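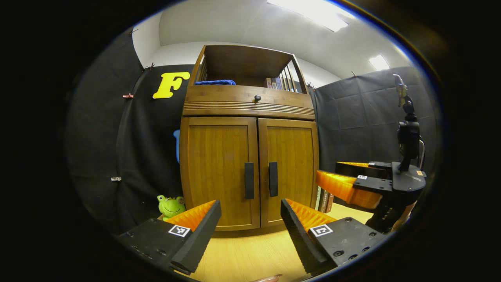
Before you ask which gripper is better, Nest Craddock likes to tell her students, ask what you want it to pull, and from which side. It's a good way into this chapter, and we'll borrow it.

Chapter 7
Comparing Grippers on Everyday Furniture

Doors and drawers are wonderful test objects! They are cheap, they are in every building, and each one asks for a slightly different motion. A drawer wants a straight pull. A hinged door wants an arc, and the arc gets wider the farther the handle sits from the hinge. A vertical bar gives the fingers something to close around. A small round knob gives them much less, and a lot of what we know about soft fingers comes from watching them try to hold on to something small and round.

In Chapter 6 you measured grip force on a bench, with the part clamped in place and the gripper mounted square to it. Those numbers are useful and you should keep them in your notebook. Now we let the gripper move through a room, and the numbers start to behave in more interesting ways. A pad that scored well in a clean squeeze may slide off a knob once the wrist is tilted a few degrees. A pad that looked too soft on the bench may turn out to be forgiving when the approach is off to one side — and approaches are nearly always off to one side.

A cabinet with two doors, a drawer above them and an open shelf on top is close to ideal for this work. Handle and knob can be tried one after the other without moving the base of the arm. The two black bar handles sit near the inner edges of their doors, so the doors call for mirror-image pulls, and a controller that does well on the left one may still get into trouble on the right. Try both. Things on the top shelf, such as a crumpled cloth or a row of upright books, can be saved for the picking exercises in Section 7.5.

Two ways of holding the same fingers

Much of this chapter compares a hand-held gripper with one mounted on an arm. With ribbed pads on both, the contact between finger and handle can be made very similar, and what changes is who does the moving. A person carrying the tool corrects all the time, usually without noticing. The arm does what its controller tells it. When you put the two records side by side, you can see how much of a good grasp belongs to the fingers and how much belongs to the hand behind them.

The markers on the fingers help here. A camera that can see both markers can estimate the gap between them, so the opening of the gripper can be recorded along with the picture. You will work out that estimate for yourself in Section 7.2, starting from the camera model in Chapter 3. Watch for moments when a marker is blocked from view. They are common in door opening, and your code should report a missing value there instead of repeating the last good one.

The example data

The worked examples use the Skirnora set, 748 attempts divided between the hand-held tool and the arm. Of these, 511 are door pulls and the rest are drawer pulls. Two controllers were used on the arm. The Clurnetti controller follows a planned path closely and is stiff in every direction. The Eynon controller gives way when it meets resistance, which makes it slower to start a pull but kinder to hinges. We have our own favorite, and we'll try to keep quiet about it until you have drawn your plots.

Each attempt was repeated up to 7 times from the same starting pose. Keep repeats together when you split the data, or your test results will look far better than they should.

Before you begin

You will need your bench results from Chapter 6, a notebook, and access to a drawer and a door you are allowed to pull on many times. Your own kitchen will do for the first exercise. Open one door slowly with two fingers and pay attention to your wrist. Then do it again with the wrist held rigid, and write down where your fingers begin to slip.

7.1 Choosing what to measure

Success or failure is the first thing anyone records, and we will record it too. Let's start by agreeing on what counts as an open door.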